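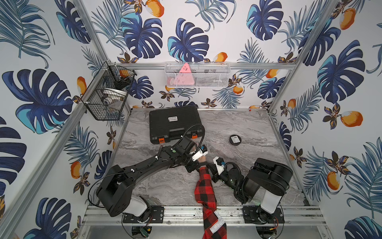
Figure 1. Two-arm cell with patterned wall covering. Both grippers are on the sock.

Lecture 7: Visual clutter and two-arm policies

Reading before the lab: Hubmann and Hofstetter's project report, sections on data and on evaluation. Skip the appendix on calibration.

The question today is a narrow one. If you train a policy by imitation in a plain cell, how much of what it learned depends on the plain cell? And if you train it in front of a busy background, does it cope better when the background changes?

Setup

The task is handling a sock with two arms. A sock is a good test object for this. It has no fixed shape, it folds over itself, and the arms have to agree on how far apart to be. If one arm pulls early, the other loses its grip.

The cell in Figure 1 has leaf-and-flower wallpaper on three walls and a marble-patterned tabletop. Wire baskets hang at the back and on the left, and there are other objects on the table, among them a black case with orange latches. None of these matter to the task. The policy has to learn to ignore them.

Data

The Tatport set has 433 demonstrations, all teleoperated. Operators were told to work at a normal pace and to keep failed grasps in the recording as long as they recovered. This was Remo Hollenstein's suggestion, and it made a difference later: policies trained only on clean runs had no idea what to do after a missed grasp.

Half the demonstrations used plain gray panels and the rest used printed ones. The split was made before recording began, so that operator practice would not pile up on one side.

Method

Both policies use the same network and predict short chunks of motion for the two arms together. We tried predicting each arm separately. It trained faster but the arms drifted apart in time, and with cloth you see that drift right away — the fabric either goes slack or slips out.

Result

On walls like the ones they trained on, the two policies did nearly the same. With a new print, the plain-wall policy failed on 33 of its trials and the printed-wall policy failed on seven. Each policy had 39 trials. Most plain-wall failures came at the first grasp, before the second arm had done much at all.

Be careful with this. There was one cell, one type of task, and lighting was held fixed. Verena Hubmann's own view is that the tabletop pattern may matter more than the walls, and that has not been tested.

For the lab

Pick one failed trial from the shared folder. Write down the moment you think it went wrong, then compare with your partner before looking at the log. Bring both answers to Reto Hofstetter's session.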